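4.2 Dividers and what people do to them

Trindonbridge asks its households to sort outgrown toys into bins with a partition, the idea being that things to keep and things to give away will stay on their own sides. Of the 226 households that took part in August, 118 had altered the partition by the first Saturday visit. Some had moved it to make one side larger. A few had taken it out altogether and were using it as a shelf, in one case for shoes.

We had expected the two sides to end up evenly filled, an expectation that now looks touching. Participants tended to pick the side they could reach without leaning and put everything there. Zakaria (who coded the first round of visits and has not forgiven it) calls this the "near-side habit," and we keep the term. Figure 3 shows a bin with its divider held by spring clamps, an arrangement the Trindonbridge guidelines do not mention.

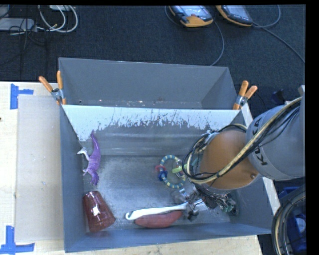 Figure 3. Metal bin with a clamped divider. A purple toy dinosaur, a red cup and a beaded ring toy share the front compartment.

The mix of contents matters for our coding scheme. The Solik categories assume that a cup is kitchenware and a dinosaur is a toy, and in a catalog this holds up well. In a bin, a plastic cup lying among toys was called a toy by nearly every parent we asked, and by every child. Under the Aryee revision we therefore code an object by its company, with a second code for what the object would be if it were found alone in a cupboard.

Ring toys caused a separate problem. Our two coders disagreed for most of an afternoon on whether a loop with several pieces attached is one object or many. We settled on one, on the grounds that a child picks it up in one go. The Nono protocol counts each piece, and totals from the two schemes should not be compared.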